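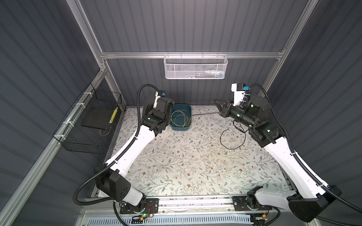 Automation 2, Unit 6
Notes for the demonstration visit to the Zastham lab

Read these before the visit and bring a printed copy. The worksheet on the last page is due the week after. The visit counts as one lab session, so attendance will be taken at the door.

Getting there
The lab is on the ground floor of the Rahimi building, room 145. We meet in the lobby at 9:30. The Kosholm bus stops across the street. Visitor badges have to be returned before lunch, and the front desk closes at noon.

What the demonstration covers
The station uses two arms working on one task. The task for our group is cable handling: taking a cable out of a tub, passing it from one gripper to the other, and putting it back. You will see the task run several times, first with an operator driving both arms and then with the arms running on a trained program. Watch the same three points each time — the first grasp, the handover, and the release.

Background: why cables are hard
In Unit 4 we worked with rigid parts. A rigid part has a position and an orientation, six numbers in all, and once you know them you know where every point on the part is. A cable does not work this way. Its shape changes when you touch it, and it can cross over itself, so part of it is hidden from any one viewpoint. Pulling on one loop may move a different loop. A coil sitting in a tub adds the walls of the tub to the problem, and any loop that hangs over the rim can catch.

Terms you need
Reach: the farthest distance at which the gripper can still be placed at a useful angle. Less than the length of the arm laid straight.
Shared workspace: the region both grippers can get to. In a two-arm cell the handover has to happen here.
Handover: the period when both grippers hold the object. It ends when the first one lets go.
Slack: extra cable between two grasp points. With too little, the arms pull against each other. With too much, the cable sags and snags.
Dress pack: the cables and conduit that run along the outside of an arm. They need enough length to follow the wrist through its full motion.

Layout of the cell
Both arms are mounted on a single aluminum rail at the near edge of the work surface and reach toward the back. The layout is close to a mirror image, left and right. Note how the corrugated conduit on each arm arcs up over the wrist. In class we asked what sets the length of that arc; come with an answer.

The tub is near the back center. Think about what that position means for each arm's elbow and shoulder, and whether moving the tub 20 cm toward the rail would make the handover easier or harder. The baskets are up on the walls and the frame, off the mat. Sketch the cell from above in your notes and shade the region you think both arms share.

The surface is covered with a patterned mat. A camera system has to separate the object from whatever is behind it, and a plain background is the easy case. Consider how a yellow cable and a thin black one would compare against a pale floral print.

Operator control and recorded runs
The lab's training set for this task holds 469 recorded runs, and the target is 500. A run is kept if the cable ends up fully inside the tub. Runs with a dropped cable are stored separately and are not thrown out. Ask about this during the question period, as it comes up again in Unit 8 when we read the Sellmont report.

Rules in the lab
Stay behind the floor line while the arms have power.
Do not reach into the enclosure at any time, even when the arms are still.
Tie back long hair and leave bags in the lobby.
Photos are allowed, no flash.

Worksheet
1. Time three handovers, from second grasp to first release. Give all three values and the mean.
2. Describe one failed or slow grasp. What did the cable do that a rigid part would not?
3. Compare the operator run and the program run at the release step.
4. Suggest one change to the layout and say what it would cost in reach.

Keep answers to one page. Sketches can go on the back.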